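Economic Botany, Handout 4: Palms as Useful Plants

Palms are monocots. The stem has no cambium, so it does not thicken by annual rings. Leaves are pinnate (feather-shaped) or palmate (fan-shaped).
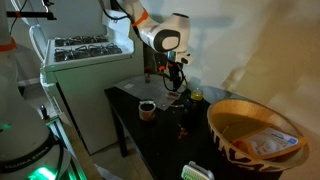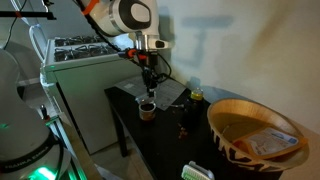 Products to know for the quiz: starch from the stem pith, sap from the cut flower stalk, oil from the fruit, fiber from leaf sheaths. Tapping for sap does not kill the palm – felling for starch does. Know one genus for each product.

Bring a hand lens to the next lab. Questions to Elvira Condori.

Related items
Handout 3: Bamboos and Rattans
Handout 5: Gums and Resins
Reading list, December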